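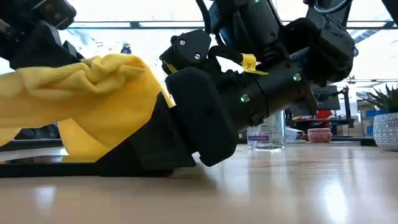

Week 3 - Textiles and Household Goods: Why Things Cost What They Cost

Reading for this week is the Hutbridge chapter on pricing, pages 13 on. Dario Galli's reply to it is optional, and shorter, and ruder.

Last time we ended on the Brevberg mill, which made 1,185 bolts of cotton in its best season and sold them all at a loss. The owners blamed the weather. Galli blames the owners. Keep both views in mind for the essay, where you will be asked to pick one and stick with it for more than a paragraph.

**Terms to know**

- *Fixed cost*: what you pay even if you make nothing. Rent, mostly. Brevberg's rent was splendid.
- *Unit cost*: total cost divided by units made. Please divide in that order.
- *Loss leader*: a thing sold cheap so you'll buy the other thing. See your own kitchen drawers.

Worked case: Drindier makes a run of 1,000 dish towels. Fixed costs are $1,000 and cloth and labor come to $3 a towel. Unit cost is $4. Half the class last year wrote $3, and I'd like fewer of those - the rent doesn't pay itself. 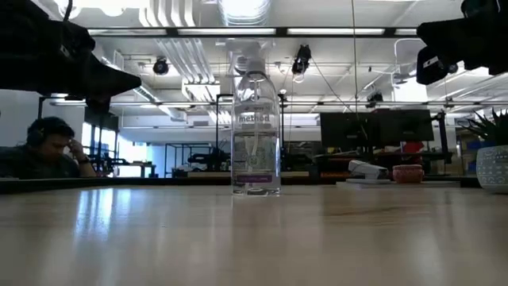
### Household cleaners

Soap is mostly a story about shelves. Yeh argues that shoppers compare price per bottle and ignore price per ounce, so a seller can shrink the bottle and leave the tag alone. Galli says shoppers notice and are simply tired. Neither of them asked any shoppers.

For section: bring one receipt from a grocery run. Sunday-night panic purchases are fine. Work out the price per ounce of two similar items, and be ready to say why you bought the worse one.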